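Counting what comes through the letterbox

Zultport Housing Association, 3 February 2020

Gladys Lozano has run the records office in Zultport for 11 years, and for most of that time the office has taken in more paper than it could file. In January she finished a review of incoming post. The total for the year was 2,798 items, of which 78 could not be matched to a tenancy on the day they arrived.

"The 78 are the expensive ones," she says. "A matched letter takes a clerk a minute. An unmatched letter gets picked up, read, put down and read again by somebody else the next morning."

Her remedy was a change to the order of work. Post used to be opened, stamped, sorted by department and only then indexed. It is now indexed straight after stamping, before any sorting takes place. The index entry holds four fields: date received, sender, property reference and a single subject code. Free text is not allowed.

The subject codes took the longest to settle. The old list had 55, many of them left over from the merger with the Murivstead office, where repairs were coded by trade and arrears by street. Lozano cut the list to 37. Édgar Chambi, who handles the Murivstead post, argued against going lower.

"If you merge damp with general repairs you lose the damp cases," Chambi says. "They have a different response time. You would have to read every letter again to find them."

Lozano had wanted fewer than 30 and concedes the point. She is less willing to give way on the use of "miscellaneous", a code which in the old list accounted for almost a fifth of entries. It has been removed. A letter that fits no code goes into a query tray, and the tray is cleared at four o'clock by whoever is senior on the day.

Chambi has doubts about the tray. "On a heavy morning it fills up by eleven," he says. "I would clear it twice." The procedure still says once.

Paper originals are kept for six months after scanning, then destroyed, with the exception of signed agreements and anything bearing on a dispute. Those go to the store at Zorkatgate in numbered boxes. The box number is written on the index entry in the same hand and at the same time as the lid is labelled, a rule Lozano brought in after two boxes were found to share a number.

Asked about furniture, she is brief. Each desk has one upright divided holder, and its compartments are assigned from left to right: to index, to query, to scan, to return. Pens and stationery are supposed to go in a drawer. "They do not always go in a drawer," she says.

Both offices use the same shelving, supplied by Restrepo, with the lowest shelf left clear of the floor. Chambi asked for that after a leak under the Murivstead sink. The cost was small and he did not have to ask twice.

The next stage is outgoing post, which has never been indexed. Lozano expects the codes to carry over with few changes — appeals will need splitting into first and second stage — and hopes to start with the arrears letters, where the wording is standard and the volume predictable. Chambi would prefer to begin with repairs. They had not agreed on this when we spoke.

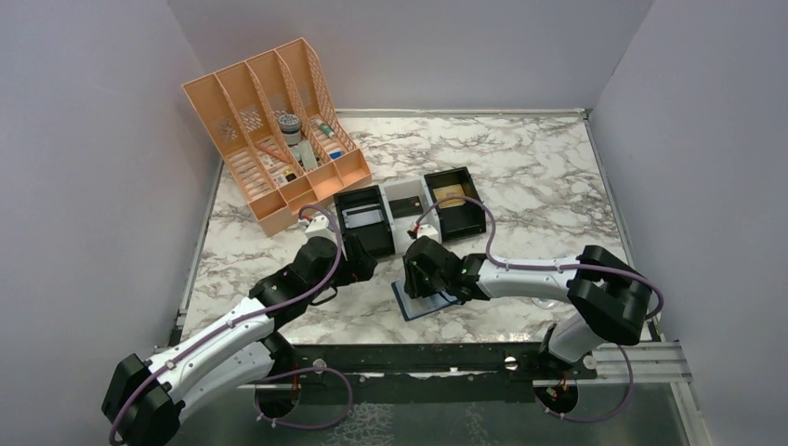

A divided desk organiser with four compartments.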